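Paid Participants Wanted: Handheld Gripper Comparison (Laundry and Bedding Tasks)

Jastden is looking for adults to try out two-fingered handheld grippers on everyday cloth tasks. The work is part of Endow, a comparison of finger shapes, pad materials and camera positions. Results decide which gripper goes onto the arm at our Dlamini site next.

What you will do

You will hold one gripper in each hand and fold, turn and straighten shirts, pants and towels on a bed. Each session covers 6 gripper setups. After each one you fill in a short form on grip, weight and how well you could see the fingertips. Sessions last 135 minutes with two breaks. No experience with robots is needed.

Most tasks start with a single garment spread near the edge of the mattress. One gripper holds a corner while the other picks up a fold.
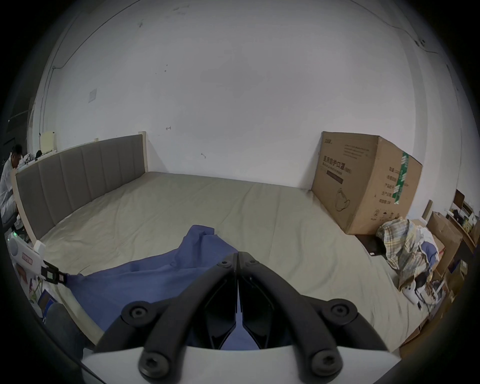 Trirnness took part in the February round and asked us to warn people that thin cotton is much harder to pick up than denim, and that the trigger hand gets tired before the arm does. The narrow tips were better on single layers, by the same account, but slipped on thick seams.

We have since shortened the towel tasks. You may stop or switch hands at any point.

Who can apply

Adults 18 and over who can stand for most of a session and use both hands without pain. Left-handed people are especially welcome. Please do not apply if you have had hand or wrist surgery in the past year.

Pay

$76 per session, paid the same day. You may book up to three sessions. We plan to collect 3000 folds in total and will close sign-up when the schedule is full.

How to apply

Use the contact form on the Endow page. Give your hand size (S, M or L), which hand you write with, and whether you can come on Sunday. Morning sessions start at 9:30.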